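3. Materials and setting

3.1 The table and the cables

The study is concerned with the handling of thin, flexible cords on a domestic work surface. Charging leads and similar cables are among the commonest items left on tables in homes and shared offices, and they are awkward to put in order. They hold bends from earlier storage, they cross over themselves, and the plug at the end is often the only stiff part. All of the work reported in this paper was done at one wooden table in the Erkberg rooms. Figure 1 gives the surface and the cables at close range and from above. 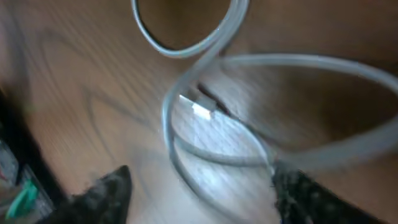
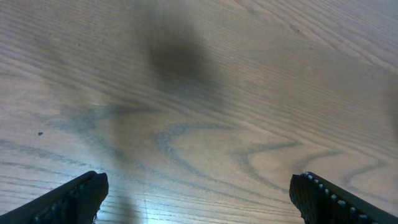
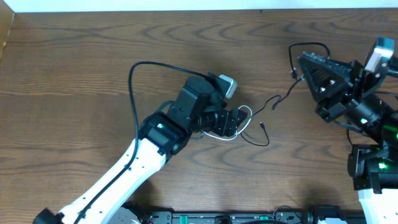

Figure 1. The wooden table and its grain, with a pale cable in loose overlapping loops in the first view and a thin black cable with a small connector tip in the third.

3.2 Choice of surface

We kept to a wooden top with a plain finish and did not cover it. Earlier work in our group (Özkan series, first part) used a grey felt mat, and cords laid on it tended to stay where they were put. A bare table gives less hold, and a lead that has been straightened by hand may creep back towards its old shape after it is let go. This is closer to what people meet at a kitchen table or a desk.

The grain was a matter of some discussion. On this table it runs in long curves and, in places, forms darker nested arches and zigzags. A dark cord laid along one of these lines can be hard to pick out at a glance, while a pale cord stands out well against the brown. We had thought of changing to a painted top for this reason but decided against it. Most wooden furniture has some figure in it, and a method of tidying that needs a blank background would be of little use in an ordinary room.

Shadow also matters. A hand or tool held over the table darkens a patch of wood beneath it, and the patch moves as the work goes on. In the middle view of Figure 1 there is a large, soft-edged dark area of this kind over the grain. No attempt was made to remove such shadows with extra lamps. The ceiling light was left on at all times, including the sessions held in the early afternoon.

3.3 States of the cable

For the written records we sorted the starting position of each cable into one of 2 states.

Open. The cord lies in a curve or a wide loop, and the plug can be reached without moving any other part of the cord. Crossings may be present but none lies on top of the plug.

Gathered. The cord has been wound or dropped into several loops which overlap, and at least one strand lies over or against another close to the plug. The pale cable in the first view is of this general sort: its loops cross near the middle, and the small connector sits near the centre of the coil.

The division is a coarse one. We tried a finer scheme based on the number of crossings, following a suggestion in the Lemer notes, but two readers looking at the same cable often gave different counts, mostly where strands ran side by side for some distance before parting. The coarse scheme gave few disputes. Where the readers did differ, the entry was settled by Kyung-tae Bae, who had not taken part in the first reading.

3.4 Records

The full set holds 2,000 entries, of which 780 begin in the gathered state. A further 200 were set aside before the main reading and used only to agree on the wording of the two definitions above. They do not appear in any of the tables that follow.

Each entry gives the colour of the cord, the starting state, the place of the plug on the table (left, middle or right) and a short free note. The notes were kept in the words of the person who wrote them. Many are only two or three words long - "under itself", "plug facing wall" - but they were of more use than expected in the later analysis, and we return to them in Section 5.

Cable length was not entered for the first part of the set. It was added in September, when the form was moved over to Tanditance, and the earlier entries have been left blank in that column. Results which depend on length therefore use the later entries alone.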